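Sollport's repair evenings are back, and they're bigger than ever

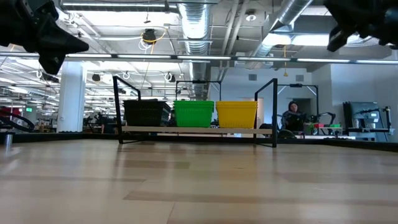 Issue 8, page 4

Good news for anyone with a wobbly chair or a lamp that has given up! The Sollport repair evenings return in January, and this time they have a proper home in the old seed warehouse on Clekholm Road, with double the floor space and (at last) decent heating.

Last winter the group met in the back room of the library and people queued down the stairs with toasters under their arms. By spring, 300 items had been through the door, from a child's scooter to a church organ stool, and the waiting list for sewing machines ran on for weeks. A bigger place was badly needed, and the warehouse came up just as the library was closing for its new roof.

Amparo Pacheco started the evenings after failing to find anyone who would mend her mother's radio. "I thought we'd get a few neighbours and a lot of tea," she told us. "Then a man walked in with a rocking horse that had no head, and I knew we were on to something." The horse, we are pleased to report, went home with a head — a slightly smaller one than before, but very handsome.

There will be two sessions a week to begin with, each running from 4pm to 8pm. Furniture and small metalwork are at the front, clothes and bags by the windows, and anything with a plug goes upstairs, where it is tested before and after the work. Local shop Sondurix is giving thread, glue and screws for the first season, and the Tapia bakery next door has promised to stay open late, so there'll be warm buns within reach while you wait.

You don't hand your things over and leave, either. Owners sit down with a mender and join in as much as they like, and plenty of last year's visitors have come back to help at the tables themselves. One of them had never threaded a needle before and now does zips!

Repairs are free, with a jar by the door for anyone who would like to put something in. Please bring one item each, clean if possible, along with any loose bits you have kept in a drawer. Large furniture should be booked in first at the library desk, and the side entrance on Clekholm Road has a ramp.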